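Paper cup storage at the coffee table

Sunday, December 8, 2019

The sleeve the cups come in is a poor dispenser. Once it is torn open the stack lies on its side, the first cup out drags two more with it, and the plastic ends up behind the kettle. I have used upright holders at the Clumden hall since July and have enough notes now to write them up.
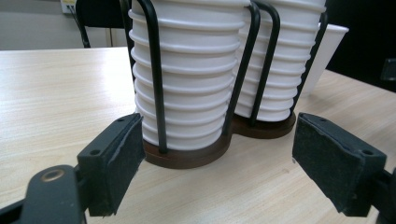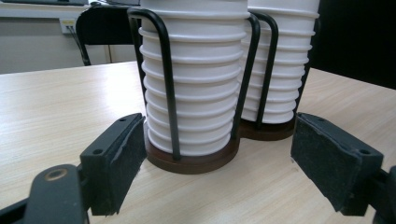
White paper cups, nested, between black rods on a dark brown base.

Loading

Cups go in mouth up. Open the sleeve at the base end, keep the plastic on, lower the whole stack between the rods and then pull the plastic off upward. Doing it the other way round means handling every rim, which I would like to avoid with something people drink from.

Do not press the stack down. Nested paper cups have a little spring in them, and a compressed stack grips itself. If two cups come out together, the stack has usually been pushed. Lift it out, hold it loosely by the bottom cup, give it a quarter turn and put it back.

Tall stacks look tidy, but there is a practical limit. With 30 cups a side I can pull the top one with one hand. Past that I find myself steadying the rods with the other. Folke Myklebust fills his to whatever the sleeve contains and says he has had no trouble, so this may depend on the table.

Position

The holder stands at the start of the line, before the coffee and well before the milk. We had it after the coffee for 2 weeks and people walked back for a cup with others already behind them. Leave a hand's width clear on each side. The cup comes straight up, but the elbow does not.

Keep it away from steam. Paper rims soften, and a softened rim sticks to the one above it. On our table 70 cm from the urn has been enough – closer than that and the cups on the urn side started to bind.

Consumption

Gunhild Ketilsson keeps the supply sheet. A box of 240 lasts us a month of ordinary meetings. Two things shorten that: people who put a cup down and take a fresh one, and people who double up because the coffee is hot. A marker pen tied to the table leg helped with the first. For the second I have ordered a box of double-wall cups from Stevora. They nest less deeply, so the stack height will need working out again.

Cleaning

Empty the holder completely before wiping it. Damp cloth on the base, dry cloth after, then the rods from top to bottom. Crumbs collect on the base under the bottom cup, and that cup goes in the bin each time I clean.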